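4.2 Resetting the table between rounds

1. Spread the striped cloth over the table and let the corners hang at the back. Small wrinkles near the front edge are acceptable.

2. Place the canister to the right, upright, with the open top facing up.

3. Lay the red and orange container on its side, left of the canister. The label must stay readable from the front.

4. Lay the green bottle and the cream-white cup on their sides toward the back — the cup touches the right end of the bottle.

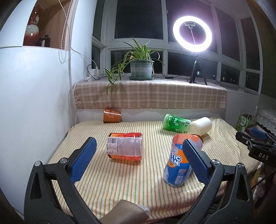 Figure 4-2. Table layout, evening setting.

Note: Items lying on their sides can roll. Release each one slowly and wait until it settles before placing the next.

CAUTION: Do not use glass items with layout 2. Keep all items at least 70 mm from the table edge.

5. Enter the layout number and your initials on the Skurkero sheet. If an item is missing, take a replacement from bin 253 and tell Chiharu Yagi.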